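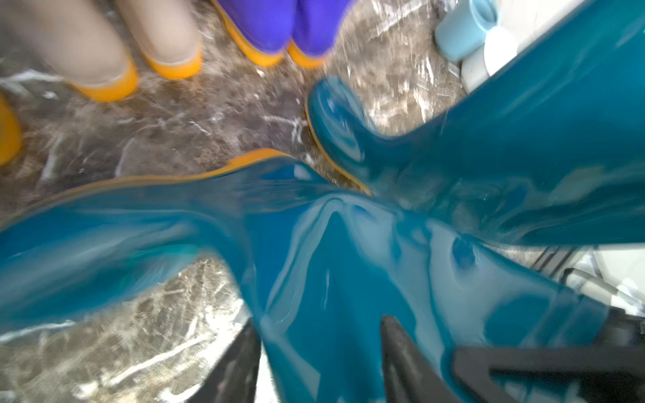
Teal boots, one of them in the gripper. Soft rubber folds as soon as you squeeze it.

Can a machine tidy the boot row yet? Getting closer, and I love watching it! Rubber boots are a great test - floppy on top, stiff at the sole, and always in twos. An arm that handles a box all day can get into trouble with a shaft that creases.

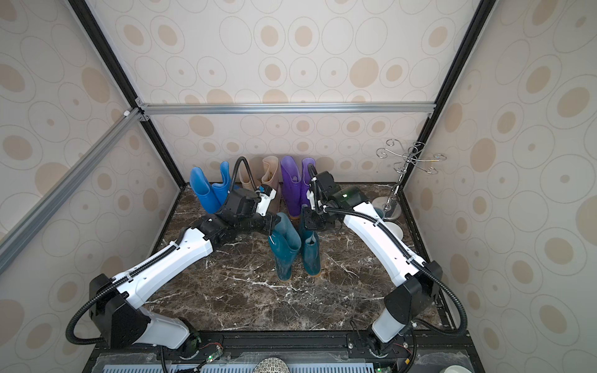
Two arms over the boots, with the drying rack in the back corner.

Tips from the Mfaume workshop, good for people too:

Stand boots in pairs before you start, toes the same way.
Lift by the stiffest part you can reach.
Leave a hand's width between pairs.
Sweep first. Grit and lint end up on clean rubber.
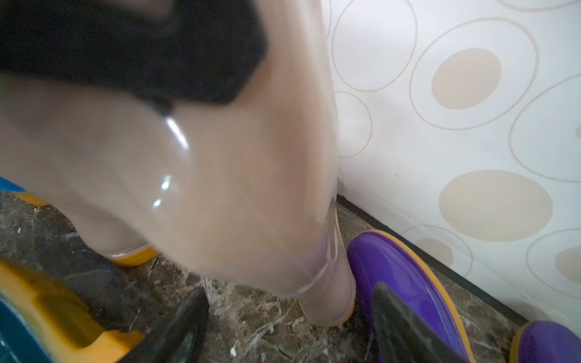
Clear boot up close, purple ones beside it.

See-through plastic is the one I'd still do by hand - shine and whatever is behind it can fool a camera. For plain colored rubber, I'd happily hand over the job by November.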